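The Red Tray Years
By Beverley Mellor
11/01/2020

I own 30 tablecloths. I know this because my sister made me lay them all out on the spare bed in November, and then sat on the only bare bit of mattress and laughed at me. Most of them are for best, which means I never use them. The one I really love is a plain off-white thing that has been on and off the big table for years, and it looks it!

I've always been a big table person. When we moved, the first thing we bought (before curtains, before a proper bed) was a table you could get a whole street round. It came from a little shop called Gendetti that has long since turned into a phone repair place, and getting it through the front door took two neighbours, a lot of tea and the loss of some paintwork we still haven't touched up.

A table that size never stays clear for long. Post lands on it. So do school bags, seed catalogues and the bit that fell off the hoover. I tried baskets, I tried a rota on the fridge, and one desperate summer I tried shouting. What finally sorted us out was a plastic tray.

One tray, one job

My friend Mrs Sivakumar put me on to it. She runs a lunch club and lays up for 20 people with hardly a crash or a clatter, and her whole system is trays. Cutlery comes out on one, glasses on another, and water bottles get their own. When lunch is over, everything goes back on the tray it came from and the table is bare again before the kettle has boiled. I went home and bought 2 of them the same afternoon.

Go for plastic if you can. I know wood looks lovely in the magazines, but plastic goes in the sink, it doesn't mind a leaky bottle and you can drop it on your foot without needing a lie down. Get one with a raised rim too, so nothing rolls off on the way from the kitchen. And pick a colour that shouts. Mine are red, and even my husband can't claim he didn't see them.

Living with a pale cloth

Now, the cloth. People are forever telling me to go darker, and I can see their point, but pale cloth makes everything on it look fresh – a jug of water, a bowl of plums, anything. You do have to make peace with the marks, though. Grey smudges creep in wherever things get put down and slid about, and little dark specks turn up from goodness knows where. I soak mine overnight in cool water with a scoop of ordinary washing powder, then give any big stain a rub with a bar of soap before it goes in the machine. Sometimes it comes out. Sometimes you put a tray over it.

I don't iron, by the way. Shake it out hard while it's damp, smooth it down with your forearms and let the front hang over the edge. A few wrinkles never spoiled a lunch.

A red tray set at an angle on an off-white cloth is still my favourite way to start laying up, stain and all. 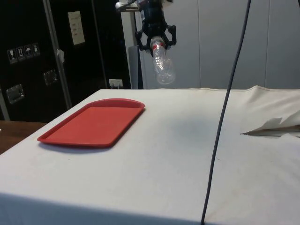

What goes on it

For an ordinary day I keep it simple: water, glasses, salt and pepper, napkins if we're being posh. Bottles go at the far end and anything short goes nearest you, so you aren't reaching over the tall stuff. If we've got a crowd in, the second tray does puddings and stays in the kitchen until it's wanted.

The one rule I'm fierce about is that the tray goes back empty. No keys, no batteries, no "I'll just leave this here for a minute". My sister broke it at Christmas with a half-finished jigsaw, all 992 pieces of it (there were meant to be more), and we ate our sprouts off our knees.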